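Hi Na-rae,

June update for the bouquet project, and it's a cheerful one! You asked me to keep these short and skip the spreadsheet talk, so I'll only do money once and then get on to the flowers.

We have spent $1,928 of the grant so far. Most of that went on stems from the Oltton market and on wrapping supplies, with a smaller chunk for the tablecloths and buckets (the old buckets leaked, as you saw when you visited). Nothing is overdue.

The Drirkcombe deliveries are now up to 36 bouquets a month, plus the first batch for the Sung day center, which makes 72 since we started. Si-eun Song has taken over the early run to the market and she is so much better at haggling than I am — we got eucalyptus thrown in free twice. She also talked me out of the big square boxes. The bouquets travel standing up in crates now, 8 to a crate, and the paper arrives without those awful creases down one side.

Wrapping was the slow part in the spring. We were cutting every sheet to fit, and the cone kept opening up at the bottom before we could get it tied. Now we lay the flowers down first and roll from one side, keeping a hand near the heads so they don't slide. It's a small change but the whole morning feels calmer, and new people pick it up in one session.
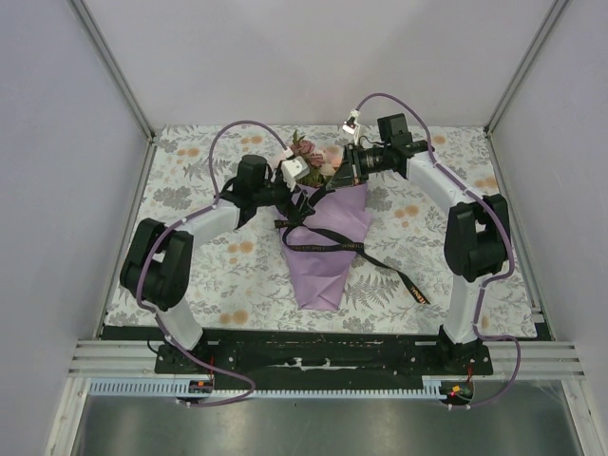 The patterned tablecloths have been a nice surprise too. I bought them purely to cheer up the work surface, and then the folks at Wekau asked if they could have matching ones for their lunch room! I said I'd ask you before promising anything.

Still to do: find a cooler spot for the stems by the time the real heat arrives, and settle the ribbon order. I'd like to go with the wider one, even though it costs a bit more. Could you let me know if that's all right by you?

Thanks as ever, and come by any morning before ten if you want to see us in full swing.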